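The Pump at Feltgate

I should say up front that I am no engineer. I can change a tire and I once fixed a toaster, and that is about the limit of it. So when the folks raising money for a new well outside Feltgate asked if I wanted to come along and write something, I figured I'd be holding a clipboard. I was wrong! They had me hauling pipe by lunchtime.

Feltgate sits at the dry end of a long valley, 560 people give or take a new baby, and until this year they got their water from a hand-dug well that went cloudy every spring and a spring-fed tank up the hill at Bridard. The walk to Bridard is lovely if you are carrying a camera and a sandwich. Carrying a full can back down is another matter (I tried it with one, and had to stop at every flat rock).

The pump was put in ten years ago by a charity that has since folded. It ran fine for two summers. Then a seal went, and the nearest replacement was in a warehouse a two-day drive away, and the well just sat there with its handle tied up in rope while everybody went back to walking.

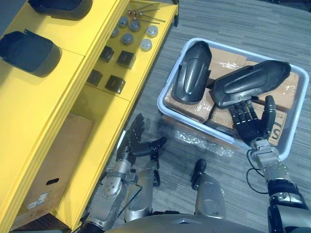
Tülin Tekin told me the seal was never the real trouble, and that she gets tired of visitors writing that it was. Her view is that the town was handed a pump and never handed the keys -- no manual in a language people read, no money set aside for repairs, and no phone number that anyone answered.

I wrote that down twice, because I had been about to make exactly that mistake. I'd come with a nice simple story in my head about a cheap rubber ring and a lot of thirsty people. Tülin has been keeping the books for the new well since the first meeting, and her story has a lot more receipts in it.

The new one was drilled by Boster, a small outfit with two trucks and a very loud compressor. They went down 904 feet before they were happy, and there were a couple of evenings in there when I don't think anyone ate much dinner. Then the water came up, brown at first, then tan, then clear enough to see the bottom of the bucket. Kids were running through it before the hoses were even laid out. I got soaked and did not mind one bit.

Every household pays a little into a repair fund now. It stood at $2,968 when I visited, and Tülin can tell you where each dollar is meant to go.
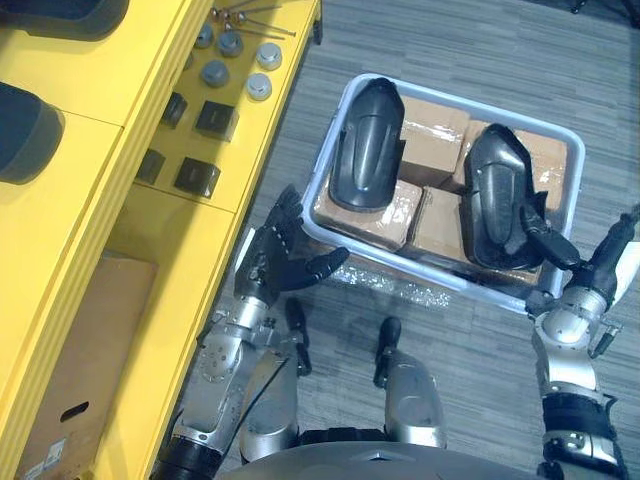
Spare parts eat up most of that fund, and I have become a bit of a bore on the subject since I got home. A pump rod, a cap, a washer, a clip: you don't think about any of them until the day you can't get one. What I'd love for Feltgate is a proper parts shelf, with the pins side by side and the little caps standing upright where you can see them, like the ones on that yellow shelving. Right now the spares live in a flour sack at the Swanepoel place, and finding the right one means tipping the whole thing out on the porch.

They're working on it. Old Mr. Swanepoel has offered the back half of his shed, which has a good roof and a door that locks, and there's talk of getting it cleared out by December. Tülin wants a notebook on a string so that whoever takes a part writes it down. He thinks people will walk off with the pencil. They were still going at it when my ride showed up.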